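About Ikico

Ikico writes and maintains working rules for teams that record manipulation tasks with hand-held grippers in ordinary homes. We also run our own recording sessions under those rules. Any rule that cannot be followed in a small room with furniture in it is rewritten or dropped.

The company has two offices. Brorkness handles session planning, operator training and equipment. Pedgate handles review, storage and release of recordings. The split is deliberate: the people who record a session do not decide whether it is accepted.

What we maintain

Our main document is the Household Session Rules, now 41 pages. It covers site entry, consent, surface preparation, object selection, gripper checks, operator conduct, recording and review. A shorter version of 30 numbered items is carried on site. Where the two disagree, the full text applies and the short version is corrected at the next revision.

The rules are revised every June. Changes between revisions are issued as dated notices and are limited to safety and privacy matters. Everything else waits.

How a session is run

Each session has a lead and at least one operator. The lead walks the site with the resident, confirms which rooms are in use and records any item the resident does not want handled or shown. Operators do not open drawers, wardrobes or bags that are not on the task sheet.

Jaw pads are inspected before the first take and after every battery change. A pad with torn or missing serrations is replaced, and the takes made since the last good inspection are marked for review. Linkage pins are checked by hand for play. Jaws start each take open and empty.

Packaged food is one of our standard object groups. Snack bags are light, shiny and easily deformed, and they overlap in ways that make grasp order matter. Section 6 of the rules sets out how they are handled:

Packages stay sealed. A package that splits during a take is removed and the take is kept, with a note.

The pile is left as it falls. Operators do not square up bags or turn labels toward the camera between takes.

The target container is placed within reach of the pile and checked before the first transfer. Flaps are noted on the sheet as open or folded in.

Bags are gripped by a seam or a corner where one can be reached. Pulling a bag from under others is allowed only if the task sheet calls for it.

Two-gripper work needs a stated role for each hand. Both tools are brought in slowly, and the operator's forearms stay clear of the jaws of the opposite tool.

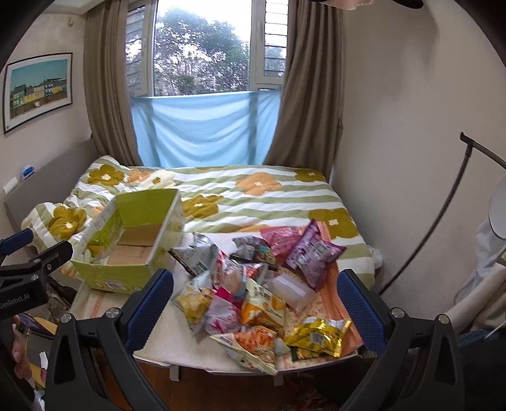

Room conditions

We do not clear bedrooms or living rooms down to bare surfaces. Bedding, curtains, wall pictures and personal furniture remain where the resident keeps them, subject to the privacy check. Low tables are tested for stability before use. A cloth on the tabletop may remain if it does not slide under light pressure from a closed jaw.

Window light is recorded at the start and end of each block. Blocks are limited to 60 minutes, followed by a break away from the equipment. Curtains and blinds are not adjusted within a block - if glare becomes a problem, the block is ended and a new one is opened.

Review and release

Reviewers at Pedgate work from the recording and the task sheet only. They check for faces, addresses, documents and screens, then for task errors. Failed grasps are not errors and are never deleted for that reason. A release needs two reviewers who did not attend the session. The current archive holds 3263 accepted takes.

Residents may withdraw a recording at any point before release by writing to the Pedgate office. No reason is asked for.

People

Nantana Pongsiri - rules editor. Keeps the full text and issues notices.
Kittipong Saithong - head of sessions, Brorkness.
Hüsnü Kılıçarslan - equipment and inspection.
Amnuay Rungrueang - operator training.
Iestyn Griffiths - review and release, Pedgate.

Outside review

The rules are read once a year by Fitzsimmons, an independent safety practice with no part in our sessions. Their comments and our replies are printed together as an annex to the June revision, including comments we did not accept.

Copies of the Household Session Rules are sent on request. Teams may adopt them in full or in part, but a team that changes the text should give its version a different title.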